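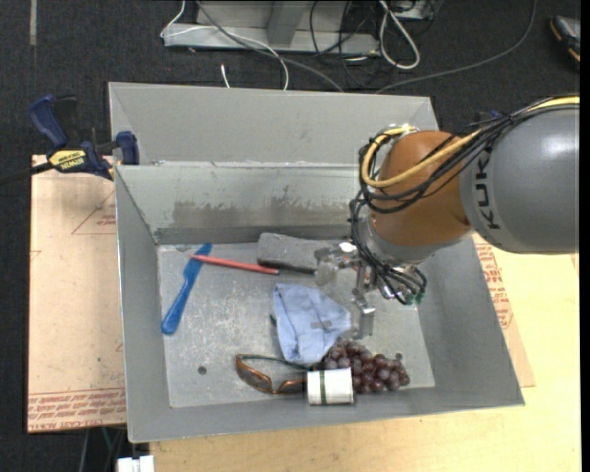 The KUKA over the mixed bin

Thread: New arm on the returns bench, and what happens to the rest of us

valdovinos_packer
I work returns at the Clillstead warehouse, have for years now, and since December we've been hearing that the sorting end of the bench is going over to an arm. What they showed us is in the picture up top. A bin with the kind of stuff we get all day long — sunglasses, a pen or marker, a cloth, grapes — and the arm goes in for one thing at a time. There are 28 of us across two shifts and I'd love to hear from anybody who has been through this. What did your day look like afterward?

tapegun_ruth
Oh, I feel for you, I was right where you are when Lanano put theirs in. My wrists are the happiest part of me now! I used to lift and turn 900 items on a heavy shift and these days I mostly handle what the arm passes over. The thing I miss is the talk. Four of us used to stand at one table and now I have a screen and a stool, and my lunch got moved to fit the restocking.

Loltuner
I'm going to disagree a little with Ruth, with love. "What the arm passes over" is the hard stuff, all of it, all day. The easy pieces were how you caught your breath. Our rate sheet stayed at 177 an hour for months after the easy ones were gone, and it took a lot of asking before anybody changed it. Get the rate in writing before the switch.

tapegun_ruth
That's fair, and I should have said so. Ours did get lowered, but we had a good lead who went to bat for us.

Dima Hakim
Maintenance side, so take this with a grain of salt. I like these arms, and I'd still want one of the packers trained on the stop and restart. At our place only two of us were allowed to touch it, so a whole line would stand there waiting on me while I was across the building. Also look at those cables hanging around the wrist. Ask who checks them and how often.

valdovinos_packer
Thank you all, I hadn't thought about the restart at all. Dima, did the people who got trained get paid more for it?

Dima Hakim
A small bump, after the second time we asked. Ask once before you sign up for it.

Loltuner
And ask who covers your station while you're in training!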